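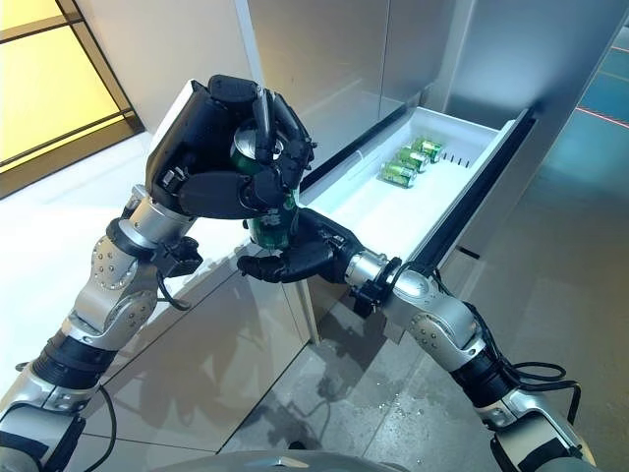

*Green can, white drawer, steel fridge. The drawer is the problem.*

**Cans rolling about in a pull-out fridge drawer**

Posted by Hiltlow

We keep fizzy drinks in the pull-out drawer at the bottom of the tall fridge in our shared kitchen. Lying down they roll, and every time someone opens the drawer it sounds like a skittles match. Standing up, they fall over, so then they're lying down and dented as well. The liner I bought was 2 cm too wide and has retired to the cupboard with the other liners. Is there a fix that doesn't involve drilling? The drawer is 43 cm across, if that helps.

**Memier**

Drink them faster.

**Tang**

Lay them on their sides, all pointing the same way, and push the row right to the back. Then wedge a folded tea towel along the front. Mine has held since May, apart from one incident with a guest who shuts drawers with his foot. Leave a bit of slack at the rail side or the drawer will chew the towel. 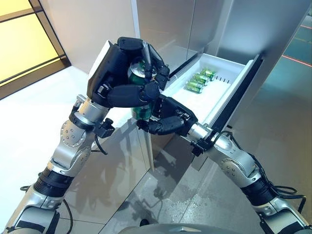

Prunemton: I'd skip the towel, as it goes musty and then so does the fridge. A strip of non-slip matting cut with kitchen scissors does the same job and rinses under the tap. I paid more than 10 quid for a roll and have enough left to do the whole street.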